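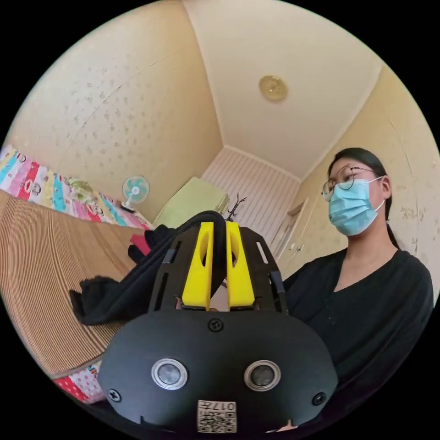 Una pinza que no suelta

Escribo esto deprisa porque mañana hay reunión y ya sé lo que van a decir. Que fue un caso aislado. Que Torvik mandará un parche en agosto. Que 97 de cada cien agarres salen bien, y que con esa cifra se firma cualquier cosa.

Pues no. Hablemos de los otros tres.

La tela es lo peor que se le puede dar a una pinza. Una caja tiene bordes, una taza tiene asa. Una prenda negra, arrugada, que cuelga por donde quiere, no tiene nada de eso. Dos dedos la pellizcan, tiran hacia arriba y el resto se va detras. En la prueba de Sirico el fallo fue tonto: orden de abrir, dedos cerrados. 39 segundos con la tela enganchada y el brazo subiendo, como si llevara la carga prevista. La manga de una compañera iba en el mismo pliegue. Un moratón y un susto, nada más. Lo del susto no salió en el informe.

El informe, por cierto, 32 páginas. La palabra "manga" aparece una vez.

Mi opinión, y la firmo: estamos midiendo lo que no toca. Medimos si agarra. Casi nunca medimos si suelta, ni cuánto tarda, ni qué hace el brazo mientras tanto. En Tiststead, la planta de lavandería, pasaron 83 ciclos sin una sola apertura forzada en la lista de comprobación. Nadie la pidió. El formulario de Pultia no trae casilla para eso y lo que no tiene casilla no se prueba.

Y luego está la distancia. Quien trabaja con ropa se acerca, mira hacia abajo, a los dedos, al pliegue. Es lo normal, yo tambien lo hago. Diseñar como si la persona fuese a estar a dos metros es diseñar para un vídeo. En un dormitorio, con una cama al lado, los dos metros ni existen.

¿Qué pediría? Poca cosa. Apertura manual sin herramientas y sin corriente. Límite de fuerza al tirar, también cuando el sistema "cree" que lleva tela. Un botón que se alcance con la otra mano. Y que los fallos de soltar se publiquen aparte, no diluidos en el porcentaje general.

Me dirán que encarece. Seguro. También encarece parar una línea entera, y en Sirico la pararon toda la tarde.

Mientras tanto, en mi turno, manga corta y la mano cerca del corte de corriente.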